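Week 6: Reading a Negotiation While It's Still Going On

Notes to go with the lecture, Intro to Comparative Politics

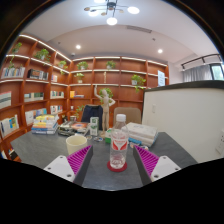

Okay, so last week I promised we'd get away from voting systems for a while, and I'm keeping that promise (mostly). What I want to do this week is talk about how countries bargain with each other when both sides have voters watching. A lot of you told me in the short response papers that you find this stuff confusing in the news, and I get it, because the coverage is confusing! One day a deal is dead, two days later there's a handshake.

Start with the reading by Chantal Paquette, the chapter on "two audiences." Her idea is simple enough. A negotiator is always talking to the people across the table, and at the same time she's talking to the people back home who could throw her party out. The same sentence has to work for both. When a trade minister tells reporters "we will walk away if we have to," the other delegation hears a threat, the minister's own party hears backbone, and farmers or fishing crews or whoever hear that they haven't been sold out yet. Paquette thinks most public statements are aimed at home. I'd say she pushes that a bit far, and we'll argue about it in section.

Now the case. I'm using the Orker Strait ferry and fishing talks, which is the classroom case that Zoltán Hajdu wrote up and that I've been teaching for years now. The two sides are Nenalero, the bigger one with the processing plants, and Gemlow, which has the boats and the better harbor. The old agreement lets Gemlow's boats land their catch in Nenalero without paying duty, and in return Nenalero's ferries get to use the harbor cheaply. The old agreement runs out in March. Both governments say they want a new one. Both also say they'd be fine without one, and that second part is where I'd like you to slow down.

Is it true? Go look at the table at the back of Hajdu's write-up. Gemlow has 1,718 people working in fishing or something tied to it, and almost 400 of them are on boats that sell only to Nenalero. For those crews, no agreement means a very bad spring. Nenalero has more buyers and more sellers to pick from, but its ferry company would lose its only deep-water stop on that coast, and the ferry towns happen to be where the government's seats are shakiest. So the pain is uneven, and it also lands on different kinds of people. I always draw this on the board as two columns and I always run out of room, so please copy it down at home with more space than I have.

The term you need here is the "outside option," meaning what you're left with if you don't sign. The better yours is, the more you can ask for. The tricky part is that what counts in the room is what the other side believes about your outside option, so everybody has a reason to make theirs sound great. Gemlow's premier in the case spends a whole week touring a cold-storage warehouse in Pattinasarany to show that the fish could be sold there instead. Could it? Some of it, maybe. Hajdu leaves it open on purpose and it drives students crazy.

Then there's the clock. Deadlines get talked about as if they were weather, but somebody picked them and somebody can usually move them (extensions, transition periods, "technical" pauses, the names are endless). If you're reading a story about talks going down to the wire, ask who gains from the wire. In our case Nenalero refuses an extension of 30 days, and I want you to come ready to say why a country that could live with a delay would turn one down.

One thing from last year's discussion that I loved: Sosina Shiferaw, who was in my afternoon section, pointed out that the parliaments show up on the last two pages and nowhere else. She was right! Leaders can shake hands on whatever they like, but both legislatures have to pass it, and a government with a thin majority can use that. "I'd love to give you this, but they'd never vote for it." Sometimes that's a bluff and sometimes it's just a fact.

For section, please read Paquette's chapter and all of Hajdu, including the notes. Vega Escobar's short article on ratification votes is optional, but it's only a few pages and it'll help with the paper.

Discussion questions

Which side has the better outside option, and does the other side know it?

Pick one public statement from the case. Who was it for?

Would a secret negotiation have gone faster? Would you trust the result?

The paper is 2 pages, double-spaced, due 4th June. Hand it to me or to Yvette Robichaud in the department office. Please put your section time at the top, I lose track otherwise.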